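Workshop tips: trying out grippers without losing your temper

Tip sheet for anyone comparing grippers on a bench, two arms or one
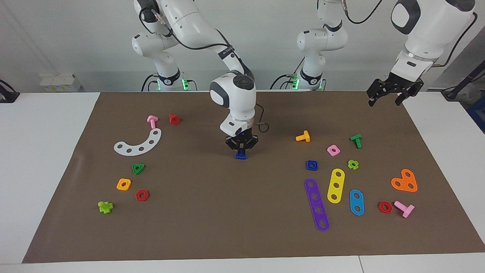 Start with toys. I spent most of November trying to judge fingers using proper machine screws, and learned mainly how far a machine screw can roll. Chunky plastic nuts and bolts are kinder. They come in daft colours, they have flats, holes and awkward stems, and when one goes under the fridge you can see it.

Put brown paper down first. A white table throws glare back at the camera and the paper doesn't. Wrinkles are fine up to a point, the point being where a thin strip slides under one.

Smooth fingers or toothed? I've had both on the go, the smooth pair from Draltent and the toothed pair from Skekel. Teeth hold a bolt stem very well and hold a flat strip like a dog holding a plate. Ánh Đinh swears by them for everything, but Ánh also opens paint tins with a chisel.

Square nuts are the best first test. Come straight down, close on two opposite flats, lift a little and wait. If the nut turns in the fingers, your wrist angle is out. Triangular nuts come last, on a day when you're feeling well.

Do 12 picks with one gripper before you swap. Two or three will only tell you what you hoped to hear. Write down the drops as well, including the ones you'd like to blame on the cable.

About that cable: leave a loop at the wrist, bigger than looks tidy. I had mine neatly strapped down and the arm took 38 minutes to work it free, which I timed from the stepladder.

Cleaning: wipe finger pads with a barely damp cloth. Washing-up liquid leaves a film, and then you're testing the washing-up liquid.

Changing the controller and the fingers on the same evening is a false economy. I moved to the Akgül box and fitted new fingers before supper, everything got worse, and I still couldn't tell you which one did it.

Gülizar Işık asks whether cling film over the pads improves grip. It does, for one nut.

Spare pad screws live in the jam jar marked BAY LEAVES. The bay leaves are in the drawer.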